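Getting a classic car ready for winter storage

Posted by Nadine Shboul

Quick one as I've had the same question from half the Stavwood club this week. Car going away in November, what do I actualy need to do? Below is what I do with mine. Takes an afternoon, bit more if the wheels are filthy.

Wash it first. Arches, sills, under the bumpers, all of it. Then a decent drive to get the water out of the seams. Don't wash it and roll it straight in.

Fill the tank. Nearly to the top, less air in there, less damp. Stabiliser in before the last run so it gets through to the carb. Read the bottle for the dose, they're all different.

Oil and filter change now, don't leave old oil sitting in it till spring. Check the antifreeze while the bonnet's up. Cheap tester is fine.
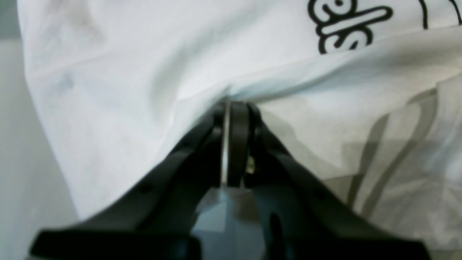 Wax next. Two thin coats, let the first one haze over properly before you start the second. Chrome gets the same, plus a wipe of light oil on anything pitted. For cloths I use old cotton T-shirts, washed, no softener. White is best because you can see the dirt coming off and swap sides before you scratch something. Keep well away from any printed bit though, lettering like that can drag on the paint. Cut it out and use the back panel.

Tyres up a little over normal so they don't flat spot. Chocks both sides of a wheel. Handbrake OFF or the shoes will stick to the drums, ask me how I know.

Battery out, or on a proper maintenance charger. Not an old garage charger left on for weeks.

Mouse proofing. Wire wool in the tailpipe and air intake, and tie a big red tag on the steering wheel so you remeber to take it out.

Cover last. Breathable, indoor type, car bone dry and cold. No plastic sheets.

Then ring your insurer and tell them where it's kept. Mine wanted photos and the mileage.

Spring recommissioning is on a seperate page.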